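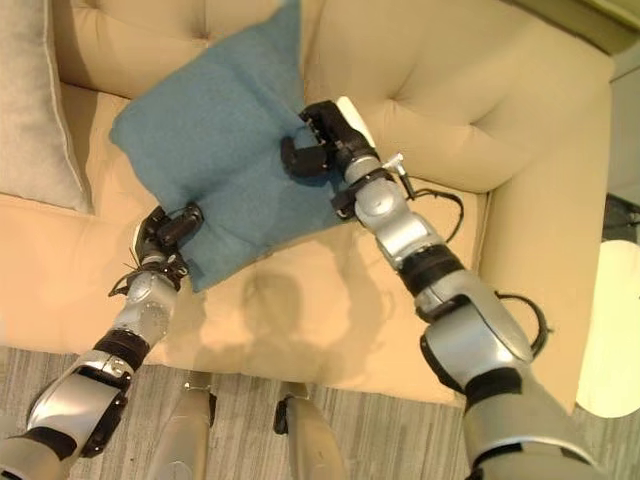
Figure 1. Tufted upholstery in a pale tan fabric, with a blue cloth on the seat.

Keeping or Replacing Household Furniture in Prombridge
Project report submitted by Dagim Tsegaye

1. Background
Large items of furniture make up a growing share of the bulky waste collected in Prombridge. The purpose of this project was to find out why residents discard couches and armchairs, and whether repair was considered first. The study was limited to two neighborhoods, Tufa and Plindar, which differ in the age of their housing and in the proportion of rented homes.

2. Method
A printed questionnaire was delivered to 509 households in July. Completed forms were received from 100 of these. Respondents were asked how long they had owned their main couch, how it had been obtained, and what they would do if the cover or frame failed. A short interview was also held with the owner of Jallel, an upholstery workshop in Tufa.

3. Findings
Of the households that replied, 46 had thrown away a couch or armchair while living at their present address. Worn fabric was the reason given most often, followed by moving to a smaller home. Only 2 of them had asked for a repair quote beforehand. Several respondents in Plindar stated that they did not know such work was still done locally.

The workshop owner reported that button-tufted pieces take the longest to re-cover – each button must be removed and set again by hand – and that the price often surprises customers.

4. Limitations
Renters were less likely to return the form, and their views are therefore underrepresented. No attempt was made to check the age of furniture reported by respondents.

5. Recommendations
The bulky waste booking page should list local repair services. A follow-up survey in Plindar, addressed to renters, is also advised.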